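Progress Report to the Carhuamaca Fund: Open Day at the Londisville Workshop
October 28, 2019 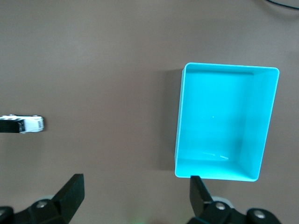 When we wrote to you in July, the open day was still a line on our work plan, and I am very happy to tell you that it has now taken place, that the doors stayed open all afternoon, and that 90 visitors came through them (quite a few brought grandparents, which we had not planned for but enjoyed very much!). The job we chose for the demonstration was a simple one to follow: the arm is asked to pick up a toy and put it away in a bin. We kept the table plain, with little more on it than the bright cyan bin and a small white and black toy car lying well off to the left of it, so that even the youngest visitors could see at once what the arm was supposed to do. They were not shy about telling it, either.

We ran 3 sessions, each with a short talk first and plenty of time for questions afterward. The talk was too long in the first session. We cut it by half for the second, moved the benches closer, and the afternoon went much better from there. People wanted to know how the arm decides where to close its fingers, what happens when it misses, and whether it could do the same at home with a whole bedroom floor. It did miss now and then, and I think those were the moments people liked best, as the room would go quiet and then cheer it on for the next try.

The partners from Zatdale sent a group over by bus and have asked whether we could bring a smaller version of the demonstration to them in the spring. We would love to, though we would need a sturdier travel case for the arm and a second person who knows the setup well. Cisine kindly provided the soup and bread, and there was none left by closing time.

On the money side, the open day cost $2095, all of it from the outreach line of the grant. Most of that went to the bus, printed signs and the hire of benches. Receipts will follow with the year-end accounts.

Still to do before the next report: write up the comment cards, finish the handout for teachers, and settle on dates for 2 more visits by local schools. You would be most welcome at either of them, and we will send the dates along as soon as we have them.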